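Print this page | E-mail this page

# Omwood Soft Goods: README

Welcome, and thank you for taking an interest in our little collection! Omwood holds 200 examples of robot arms handling clothes and cloth, gathered at Pruvthorpe for the Torkora learning system. Each example is one try, from first touch to letting go, and we keep the clumsy ones right alongside the good ones.

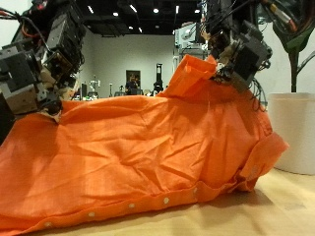 *Two arms on an orange shirt, one gripper holding the collar.*

Every example comes with the arm positions, the gripper commands and the video, all on the same clock. Some video is from a room camera and some from small cameras at the wrist or gripper, which give a round picture with black corners. Please don't crop those (we did once, and lost most of what was useful near the rim).

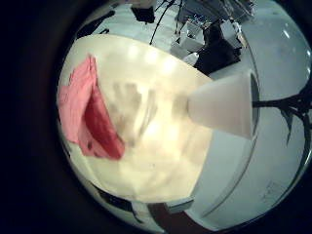

Labels were written by Seul-gi Bang and checked by Oluwatosin Amadi, who are both very patient people. A label is a short plain sentence, such as "lift the collar," plus a mark for how the try ended. If you find one you disagree with, do write to us, we really enjoy those letters!
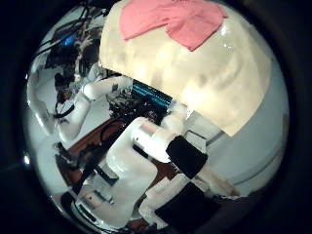

Version 3 fixes the clock drift in 7 examples. People can turn up in the background, so please blur faces before you share any clips.

Last changed 2021-01-28

We use cookies to remember your settings. OK

© Pruvthorpe | Contact Seul-gi Bang | Back to top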